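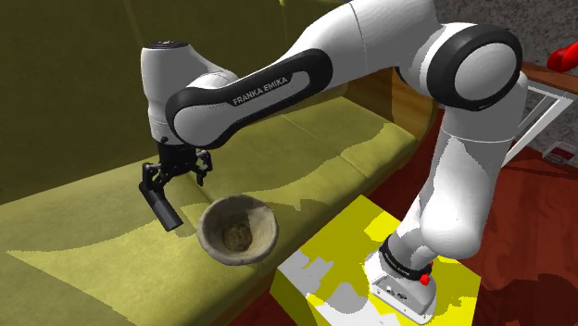

What should you do when the company that made your smart plugs, bulbs or door lock gets bought by a bigger one?

Get your settings written down and find out what still works with the internet off, and do both before the new owner changes the app. The rest can wait until they tell you something definite.

"Nothing will change for our customers"

I have read this sentence in a lot of emails. Alow sent it out in July when Yoon bought them, along with a paragraph about being thrilled. Maybe nothing will change. I'd still treat it as a sentence about this week. The people who wrote it don't run the place anymore, and a product line that made sense to a small firm can look like a nuisance to a large one that already sells its own.

Test what works offline

Unplug the router for ten minutes in the daytime and walk through the house. Try every switch, the lock, the thermostat, the garage door. Write down what quit. Wall switches should still turn lights on. If they don't, someone has wired or set them up in a way you'll regret, and I'd fix that whoever owns the company.

In my house the Vorley hub kept its schedules and the Alow plugs did nothing at all unless I pushed the button on the side. The box for those plugs says "works locally." I suppose pushing the button is local.

Copy your settings onto paper

Few of these apps will export anything useful. Screenshots are fine if you print them or keep them off the phone that runs the app. You want:

Device names and which room they are in
Schedules, with times
Wi-Fi name used for setup (the password goes wherever you keep passwords)
Setup codes printed on the devices themselves
Model number and the software version

The setup code is the one people lose. It's often on a sticker on the back of something you have since screwed to a wall. My hub reported version 603, and when a later update broke the porch timer, having that number saved me a long stretch of the support line asking me to look for it.

Be slow to accept the new account

Sooner or later you will be invited to "migrate." Read what you're agreeing to. The old account may have asked for an email address and little else, and the new one may want your street address, your contacts and permission to send offers. Say no to the optional boxes and see if the thing still runs. It often does.

If there is a deadline, put it on the calendar and wait until closer to it. Let other people find the bugs.

Don't stock up, and don't panic-sell

Gun-woo Ok, who has the repair counter in Flesgate, told me he sees both kinds after every buyout. One customer came in with 11 spare bulbs bought at clearance, and the app that ran them was gone by the next winter. Clearance prices on a brand that has just changed hands are a warning as far as I'm concerned. On the other hand, a used hub brings next to nothing, and if yours works you may as well use it.

About the "lifetime" plan

Look up whose lifetime it is. I paid almost $500 over the years for camera storage and a plan described as lifetime, and the terms let the company end it with 30 days' notice. Save a copy of the terms as they stood when you paid, plus the receipt. That may get you a partial refund. I got 3 months' credit and a coupon I haven't used.

What I'd buy next time

Anything that has to work, such as locks, heat and smoke alarms, should have a key, a dial or a battery and need no account. For lamps and holiday lights I don't much care. A plain mechanical timer from the hardware store costs less than a smart plug, and the one on my dehumidifier has had the same owner since I took it out of the package.

Factory reset anything before you give it away, and remove it from your account as well. Those are two separate steps in most apps, and the second one is usually buried under the device's own settings page.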